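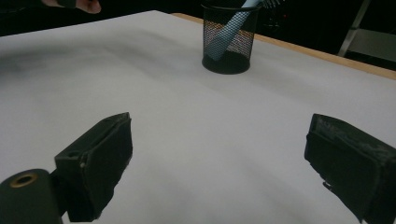
How do cartoon movies get made?

I went to see the new Jollus movie in May, and I came out with one big question in my head. How on earth did they do that? Jollus is a dragon the size of a bus, and he sneezes in nearly every scene, and every single sneeze looked different! So I went home and started reading, and then I kept reading, and now I want to tell you what I found out.

First, a thing about your eyes. A movie doesn't move. I know, I know – it looks like it does. But a movie is really a big pile of still pictures, and each one is a tiny bit different from the one before. When they go by fast enough, your brain joins them up and you see Jollus flapping his wings. Most movies show 24 pictures every second. Each of those pictures is called a frame.

Want to try it? Get a pad of sticky notes and draw a ball in the bottom corner of the last page. On the page before that, draw the ball a little higher. Keep going toward the front, a bit higher each time. Now flick through the pad from back to front with your thumb. Up goes your ball! (Mine wobbles a lot. I can't draw circles.)

So who thinks up the story?

Writers do that part, and they write it down in a script. A script has all the words the characters say, plus short notes like "Jollus trips over a sheep." After that, artists draw the whole story as rows of quick sketches, a bit like a comic book. This is called a storyboard. The sketches can be pretty messy, and that's fine. If a joke isn't funny in the storyboard, it's easy to throw out. It's a lot harder to throw out later, when people have spent months on it.

The voices come early

This one surprised me. I always thought the actors watched the finished movie and talked along with it. Sometimes that happens, mostly when a movie gets changed into another language. But usually the actors record their lines first, in a small quiet room, with no dragon to look at. Then the animators listen to the voices and make the mouths match. They may watch videos of the actors too, so if an actor waves her arms when she's cross, the dragon might wave his arms as well.

Building a dragon inside a computer

For a computer-animated movie, somebody has to build each character as a 3D model. Think of it like digital clay. A new model can't do anything, though. It just stands there like a statue. So the next people give it a rig, which is a kind of skeleton with controls on it. One control might bend a knee and another might lift an eyebrow. Jollus has 300 controls in his face alone! His tail has 40, and I think most of those got used in the scene where he knocks over the bridge at Otdale.

Once the rig works, the animators can pose the character, move ahead a little in time, pose him again, and so on. A good animator might finish only a few seconds of movie in a week.

Then the lights go on

Even a pretend world needs lighting. Lighting artists decide where the sun is and how dark the cave should be. The cave of Trorkance was my favorite, all blue and gloomy. When everything's ready, the computers work out what each finished frame looks like. That job is called rendering, and a single tricky frame can take hours. Studios use rooms full of computers, and they run all night.

Last of all come the music and the sound effects. Footsteps, doors, rain, dragon sneezes – all of those get added by people who make funny noises for a living. Celery is great for snapping bones, by the way. Ask a grown-up for a stick and give it a good twist.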